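Zusska
A bootable rescue stick for people who don't like computers

Zusska is a small Linux image you write to a USB stick and leave in a drawer. When the family laptop stops starting up, you plug in the stick, turn the machine on, and get one screen with big buttons: copy my files, check the disk, get online, call for help. No desktop to learn, no login, no package manager on view.

I started it after one too many phone calls that began with "it says grub" and ended with me driving across town. I still do the driving sometimes, but a lot less!

What's in the image

- A trimmed kernel with the wireless drivers I've run into most often
- Clavdale, the button screen (you can run it by itself on any machine with a framebuffer)
- Kong, the file copier, which skips unreadable files and keeps going, then lists what it missed in plain words
- A browser, a PDF reader and a picture viewer, and that's all you get for extras

The whole thing fits in 900 MB, so even the tiny stick that came free with something will do.

Getting started

1. Download zusska.img and the checksum file next to it.
2. Check the sum. Please do this one, I've chased ghosts for whole evenings over a bad download.
3. Write the image to a stick with whatever tool you like. Everything on the stick is erased.
4. Boot from it. On most laptops that means tapping F12 or Esc right after the power button.

The first boot takes longer than the rest -- it's building a cache on the stick. Leave it alone until the buttons show up.

Settings

All settings live in a single text file, zusska.conf, on the small partition that Windows can open too. So you can set things up for your dad on your own machine and mail him the stick.

text_size=large
keyboard=us
helper_phone=
auto_wifi=yes
copy_target=ask

Put a number in helper_phone and it appears at the bottom of every screen. That's my favorite feature and it took ten minutes to write.

Languages

Clavdale comes in 17 languages, and 7 of those have been read through by someone who grew up speaking them. The others are understandable but stiff. There are 3,808 strings in the translation file (error messages, mostly) and fixing even a handful is a huge help. Send them in any format, a plain email is great.

Known problems

- Fast startup in Windows leaves the disk half locked. Zusska will open it read-only, so copying off works and repairing doesn't.
- Evov, the old remote help tool, is still in the menu but turned off. Its replacement is planned for June.
- Some touchpads wake up with tapping disabled. Plug in a mouse for now.
- The picture viewer doesn't remember its zoom level between files.

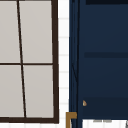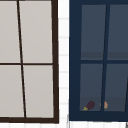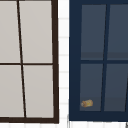
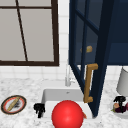 README by Bernadette Flanagan
Maintainer, Zusska and Clavdale

Reporting a bug

Press F9 on any screen and Zusska saves a report to the stick. Attach that file and tell me the make and model of the computer and which button was pressed last. Guesses are welcome -- "it did something weird after the copy" has led me to real bugs more than once.

License

The scripts and Clavdale are under the MIT license. Packages inside the image keep their own licenses, listed in the LICENSES folder.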